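### 4.2 Sorting by color when the cloths are tangled

We had expected the sorting step to be the dull part of the work. A person who cleans for a living knows very well that yellow goes with yellow and blue goes with blue, and we had planned to give the matter a paragraph at most before moving on to folding. The visits to the laundry room at Nameck changed our minds. Over the course of October we followed 61 piles of microfiber cloths from the moment they were tipped out to the moment the last one was put away, nearly 1,000 cloths in all, and a surprising share of the time went into things that have very little to do with telling one color from another.

The first of these is what the staff at Nameck call a "hat": one cloth sitting on top of another of a different color, so that only the corners or a bit of the edge of the lower one show. Microfiber clings to itself, as anyone who has pulled a load of it from a dryer will remember, and when a sorter pinches the top cloth the one beneath is quite likely to come along for the ride. Experienced sorters deal with this almost without thinking. They take hold of the upper cloth near its peak, lift a little, wait a moment to see what follows, and give a small shake before carrying it anywhere. Newer sorters tend to scoop, and a scoop is how a blue cloth ends up at the bottom of the yellow bin, where it may stay until somebody reaches for it in the middle of wiping down a counter.

The arrangement we settled on for the Wevular sorting task is a plain one, and we are fond of it for that reason. It uses a dark work surface, cloths in yellow and in several shades of blue, and two clear bins standing one above the other at the right-hand side (Figure 3). The yellow cloths go in the upper bin. Everything that a reasonable person would call blue goes in the lower one, and we include teal and turquoise in that, after some friendly disagreement among ourselves.
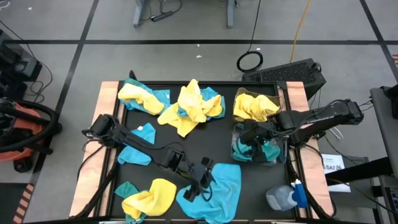
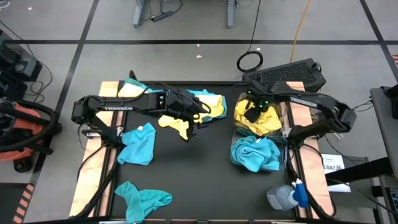 **Figure 3.** Yellow and blue-toned cloths during sorting. In both views the upper bin holds yellow and the lower bin holds the blues.

The choice of clear bins deserves a few words, as it was the one thing our colleagues at Maruyama asked about again and again. The bins used in the early rounds were opaque ones from Brinis, sturdy and perfectly pleasant to handle, but a stray cloth in one of those can't be noticed from the side, and checking meant lifting out everything on top. With see-through walls a wrong color pressed up against the plastic gives itself away at a glance — at least when it has landed near the outside. A stray buried in the middle is still a stray, and we would not want to oversell the improvement.

Turquoise gave us more trouble than we like to admit. Under warm evening light, several of the 23 people who sorted for us began setting the greener cloths aside in a little third heap of their own, although we had given them only two bins and no hint that a third would be welcome. When we asked, most of them said that the cloths "looked like they belonged to a different set," and a few added that at home they would have kept them apart. We now show one light blue and one teal cloth together before a session starts and say out loud that both belong in the lower bin. The third heaps have become rare, though they still turn up now and then, usually late in the afternoon.

A cloth need not be folded, smoothed or turned right side out to count as sorted. We went back and forth on this. A bin of crumpled cloths fills up quickly, and a bunched towel can take up most of the space that three flat ones would share, so there is a fair argument for asking people to flatten each piece as they go. In the end we left the cloths in whatever shape they arrived, partly to keep this step separate from the folding described in Section 4.3, and partly out of respect for how the work is done at Nameck, where nobody would dream of smoothing a cloth that is about to be shaken out again.

Cloths that slid off the bin's rim and came to rest beside it were scored as unsorted, however close they lay.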